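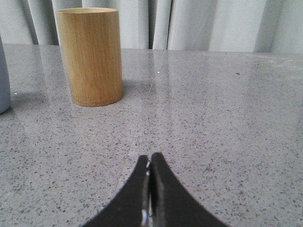

Bench & Cell Upkeep

Irén Szilágyi
Finger alignment check on the Birkholm arm today, at 443 hours since the last pad change. Short thread on how I do it.

Irén Szilágyi
Close the gripper with nothing in it and look at the tips through the wrist camera. On ours the right tip rides very slightly higher than the left. I want that gap on record before I touch a screw.

Irén Szilágyi
Then I move to a second pose with the camera looking down at the gray speckled surface and look again. Same offset in both views means it's the fingers. If it changes with the pose, check the camera bracket first.
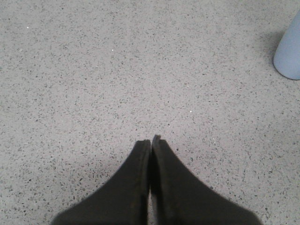

Fingers closed or nearly closed, second pose. Right tip still a touch higher.

Irén Szilágyi
To fix it: power off, back out the 4 screws on the right finger, wipe the seat with a dry cloth, put it back and snug them in a cross pattern. Don't torque the first one all the way down - the finger walks.

Irén Szilágyi
Our Hundport shim pack is down to the thick ones, so shimming waits until August. Reseating comes first anyway.

Irén Szilágyi
After that I home the gripper and run 8 slow open-close cycles. Listen for a click at the end of travel. A click means the pad is catching on its neighbor.

Irén Szilágyi
Log entry is 2,534 if anyone at Bisard wants to compare with their arm. Noh has the torque values - ask before you guess.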